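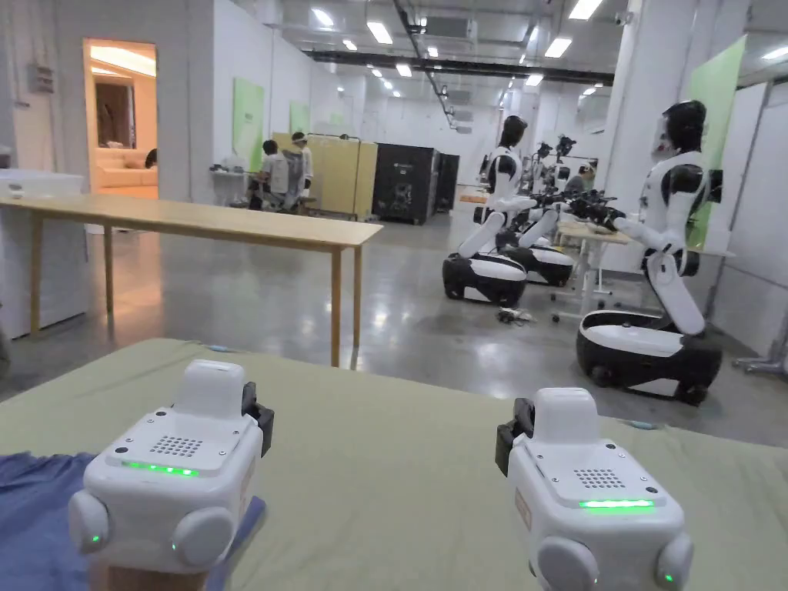
*Two white hand-held grippers on a green mat, with a blue cloth at the left.*

**Sodholm Lodge, Resident Manager's Diary**
**2024-08-18**

Wind from the southwest at first light, easing before breakfast. The morning ferry from Firkmont arrived on schedule and departed with the outgoing guests and the glass recycling. The cardboard was left behind for want of deck space and has been placed under cover in the boat shed.

The principal business of the day was the inspection of the reed bed and the marsh walk, in preparation for the annual report to the owners. Ms. Shamim Jadoon of Haddadin crossed on the same ferry and remained until the afternoon sailing. Ms. Iqra Jatoi accompanied her throughout on behalf of the lodge. I joined them at the settling tank and again at the outfall.

The reed bed is in fair condition. Growth at the inlet end is dense, and Ms. Jadoon was satisfied with the depth of the roots where she opened a small test hole. The outlet end remains thin. The same remark was entered last year, and the replanting carried out in response has only partly taken. She attributes the poor growth to salt reaching that corner during the highest tides, through a low place in the bank which I had always understood to be above the reach of the water. She showed me the line of dried weed on the landward side, and I accept the point. The bank is to be raised before the winter storms. Haddadin will supply a drawing. The lodge will find the labor.

Samples were drawn at the inlet and at the outlet and sent back with Ms. Jadoon in the cold box. Results are to be forwarded in writing. I have asked that they be addressed to the office directly, as the last set went to the accounts department and lay there for some time.

The grease trap behind the kitchen was opened and found to be fuller than it should be at this point in the season. The kitchen has been reminded that pans are to be wiped before washing. The notice to this effect had come down from the wall above the sink and has been put back. I have also moved the emptying of the trap forward on the maintenance list.

**Marsh walk.** The new Fudeck boards, laid in the spring over 200 feet of the path between the jetty and the bird blind, have settled well. The surface drains freely and the gaps between boards are even. Ms. Jatoi reports that sea lavender is coming back along both sides where guests used to step off the old path to avoid the mud. The plants are small and should not be walked on, and the rope on the seaward side will therefore remain in place through next year. Two of the boards nearest the jetty have lifted slightly at one end. They are not dangerous at present, but luggage carts catch on them. The supplier has been written to.

The older section beyond the blind is a different matter. The timber is soft in several places and one of the crossbeams moves underfoot. I have closed it to guests from this afternoon. A chain and sign have been placed at the blind, and the evening talk included an announcement. Mr. Siwan Owen asked whether the long way around by the field wall might be mown as a substitute. I have agreed to a single narrow strip, cut by hand, provided that he first walks it to look for late nests. He will do so tomorrow.

**Occupancy and water.** The office has closed the figures for the season to date. They stand at 2,887 guest nights, which is higher than at the same point last year. Water drawn from the well has not risen in proportion. I take this to be largely the effect of the new linen arrangement, under which sheets are changed on request or on departure. It was expected that guests would complain. The comment book contains very little on the subject, and one of the entries is complimentary. The rain tanks behind the laundry are low but have not yet been topped up from the well this month, and I would prefer to hold to that as long as the weather allows.

A guest in the east wing inquired at some length about the claims made in our brochure, in particular the sentence stating that the lodge "gives back more than it takes." She wished to know how this had been measured. I was unable to give her a satisfactory reply. The sentence was written before my appointment and I do not believe that any calculation stands behind it. I have recommended to Ms. Maham Kazmi, who has charge of the publications, that it be withdrawn from the next printing and replaced with a plain account of the reed bed, the marsh walk, and the supply of power from the mainland cable. Ms. Kazmi is in agreement about the sentence but less so about the cable, which she feels does not read well in a brochure. The matter is left open between us. My own view is that guests who travel this far to a place of this kind will ask where the power comes from, and should be told.

The brochure goes to the printer in December, so there is time.

**Boats.** Ms. Ladi Obi has completed the laying of the new moorings in the north bay. Visiting boats are now asked to take a mooring and refrain from anchoring over the eelgrass. Two yachts came in during the afternoon. One picked up a mooring without being asked. The other had already dropped anchor by the time Ms. Obi reached it in the launch, and its skipper was at first unwilling to move. She explained the reason, gave him the printed chart, and waited. He moved. She has requested a larger sign for the headland, to be legible from the entrance to the bay, and I have approved the expense. The wording is to be kept short.

No charge will be made for the moorings this season. I have noted the owners' wish to introduce one, and have set out in a separate memorandum my concern that a fee at this stage would send the boats back to their anchors. If a charge is to come, it would be better introduced when the moorings are known and in regular use.

**Staff.** The evening talk was given by Ms. Jatoi on the subject of the marsh and its plants. The room was full, and several guests stayed afterward to look at the pressed specimens. She has asked for the loan of a second magnifying lamp. There is one in the old office which has not been used for some time and I have told her to take it.

The kitchen requests a decision on local shellfish. The supplier at Firkmont is able to provide mussels grown on ropes, at a price somewhat above what is paid now. I have asked for a sample delivery and for the name of the grower. Until both are received, the present menu stands.

The lights on the jetty were fitted with the new amber shields after dark. The effect is much softer from the water, and the steps remain properly lit. From the blind, the jetty can now scarcely be made out, and the sky over the bay was very clear. I remained there for a while after the shields had been checked. An owl was calling from the direction of the field wall, which I have passed on to Mr. Owen in view of his walk.

Matters carried forward:

- Drawing for the raised bank, from Haddadin.
- Letter to the supplier concerning the lifted boards; reply awaited.
- Estimate for the old section of the marsh walk beyond the blind.
- Wording for the headland sign, with Ms. Obi.
- Cardboard in the boat shed, to go on the next sailing with room for it.

Barometer steady at the close of the day. Generator not run.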